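Programs > Guest Lodging > Linen and Water Reduction > Progress Reports

Linen and Water Reduction at Plurnach Lodge: Second Progress Report

Prepared by Aranka Hegyi for Delia Henríquez, Lengyel Fund

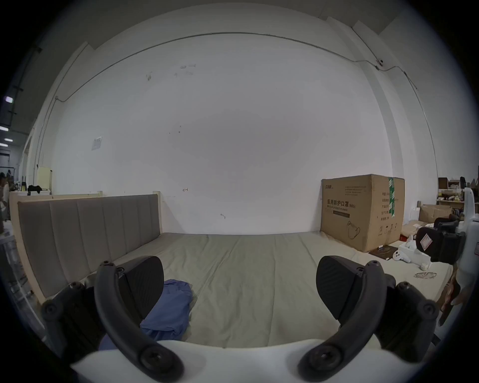

The grant covers changes to laundry practice in the guest wing and the replacement of the rinse water line in the basement. This report covers the period from the end of the first report through August. Spending is within the approved budget, and one item has been moved between lines as described under Budget.

1. Work completed

The old rinse line was taken out and the new one installed by Tristico. The line runs from the holding tank to the two large washers and returns final-rinse water to the tank for use in the next first wash. The small washer was left on the mains supply, as agreed in the original plan, because its drain sits below the level of the return pipe.

A lint filter was fitted ahead of the tank. The supplied mesh clogged within a few days of normal use and was exchanged for a coarser one. Staff now rinse the filter at the end of each shift. The pump has not tripped on low flow since the exchange.

Bed linen is now changed on request or at checkout for stays of up to four nights. For longer stays a change is made after the fourth night. The previous practice was a daily change in all rooms. Towels are handled separately and are still changed daily unless the guest hangs them up.

2. Measurements

Laundry is recorded by load at each machine. In the reference month before the change, the two large washers ran 554 loads. In August they ran 381. Occupancy in the two months was close enough that no correction has been applied, but Jyoti Malhotra is preparing a per-room-night figure for the final report and that figure should be preferred once it exists.

Water meter readings are less complete. The submeter on the large washers was installed after the rinse line, so there is no direct reading for the reference month. We intend to estimate it from the load count and the fill volume given in the machine manual. The estimate will be labeled as such.

Detergent use has fallen, but by a smaller share than the loads. Part of the difference comes from the dosing unit, which was set for soft water and was delivering too little before it was recalibrated. The settings have been left alone since then.

3. Linen condition

The first batch of new fitted sheets came from Eltby. A sample of 133 sheets was marked at the hem and checked after repeated washing. Of these, 9 were withdrawn, mostly for elastic failure at the corners. There were no withdrawals for staining. Seam wear is within what the supplier's sheet allows, and the second batch will be ordered to the same specification except for a wider elastic.

Kanokwan Thepsuriya has asked that dark and colored items be kept out of the recovered-water loads. Two loads of pale sheets picked up a faint tint in the first week, and the tank had to be drained. Colored items now go to the small washer only. This has added some waiting time on Thursday, when kitchen cloths are also washed there.

4. Problems and delays

The return pipe had to be rerouted around a floor beam that does not appear on the building drawings. This took the second large washer out of service for longer than planned. Part of the linen was sent out during that time, and those loads are not included in the August count. Veronika Kozma holds the invoices and will convert them to equivalent loads.

The tank level sensor reads high when the water is warm. The contractor has been asked to replace it under warranty. Until then the level is read from the sight tube.

5. Budget

The savings on pipe insulation were moved to the lint filter and its spare mesh. No change to the total is requested. The final payment to the contractor is being held until the level sensor is replaced.

6. Next period

Remaining work is the sensor replacement, the second sheet order, and the water estimate for the reference month. The room cards explaining the linen change are being reprinted with larger type. The dryers are outside the scope of the grant, but their load counts will be attached to the final report for reference.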